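Married, Divorced and Sold as One: A Dealer on Case Furniture

April 13, 2018

The dealer asked to be left out of this by name, and having heard what the dealer had to say about other people's stock, I can see why. We met at the back of the Brivetti shop in Verkholm, where the trade in chests, secretaries and bookcases has been slow enough that there was plenty of time to talk.

I went in with a doubt I've carried through a lot of auction previews. How much of the old case furniture on sale is in the condition the label suggests? The dealer, who has bought and sold it for almost 20 years, laughed at the question and then took it seriously.

"Less than you'd hope, more than the cynics say. People come in here and announce that everything is fake. It isn't. Faking a good chest from scratch costs more than the chest is worth now. What you get is old parts that started life in different houses."

The trade calls these pieces marriages: a bookcase top that began on another desk, or a high chest sitting on somebody else's stand. I said that sounded like a polite word for fraud. The dealer didn't agree, at least at first.

"It depends what's on the ticket. If I write 'associated top' and price it that way, where's the fraud? You're getting two old things that look well together."

But do buyers know what "associated" means? I hadn't met many who did. The dealer conceded the point and said that some sellers count on it. The word goes at the end of a long entry, after the feet and the handles, and by then the reader has already made up their mind.

The July sale at Mancuso came up here without any prompting from me. There were 191 lots, and the dealer had gone through the furniture with a flashlight before bidding on a single piece. "I pulled out every drawer they'd let me pull out. Four of the chests had drawers I wouldn't stand behind. The dovetails changed from one drawer to the next. The catalog said 'restorations,' and I suppose that's one way to put it."

I asked whether dovetails prove anything. Two drawers in one chest can be cut by two hands in the same shop, and I've seen dealers use that argument in both directions depending on whether they were buying or selling. The dealer nodded at that.

"Right, so don't stop there. Look at the bottoms. Look at the wear on the runners and then look at the wear on the drawer, and ask if they go together. A drawer that's been dragging for two centuries leaves a track, and the track should match." 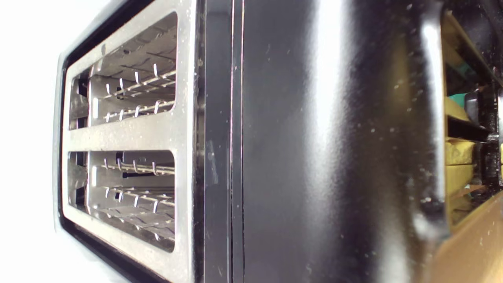
A toaster's two bread slots in their brushed steel top plate.

Handles are another sore subject. The dealer treats a full set of original brasses as a claim that needs checking, and checks from the inside of the drawer front, where plugged holes tend to give the game away. Replaced brasses don't bother the dealer much. Replaced feet do, a little. A cut-down top bothers the dealer a great deal, and it is the change that sellers seem least eager to mention.

"They'll tell you about the feet all day long. Feet are respectable. Ask if it's been made narrower and suddenly the phone's ringing."

What about surface? I have read the words "wonderful old color" so often that they no longer mean anything to me. The dealer defended them, though not very hard. A surface that has been left alone does look different, in this account, and most buyers could learn to see it if they handled enough pieces. Whether they could see it in an online listing was another matter. The dealer thought not, and then admitted to having sold four pieces that month to people who had only seen them on a screen.

"They could send them back. They didn't."

I don't find that as comforting as the dealer does. Sending a secretary back to Verkholm from the coast at Inau means a van and a day's wages for two movers, and I suspect a fair number of buyers would live with a doubtful top before they paid for that.

We ended on prices. The dealer believes plain brown furniture has hit bottom. I've been told that by dealers before — usually dealers with a full shop — and I said so. The answer was a shrug and an offer to show me a walnut chest with its original feet. I asked if it had been made narrower. It hadn't, according to the dealer, and I was handed the flashlight and left to pull out the drawers myself. The tracks on the runners matched. I still haven't decided about the top.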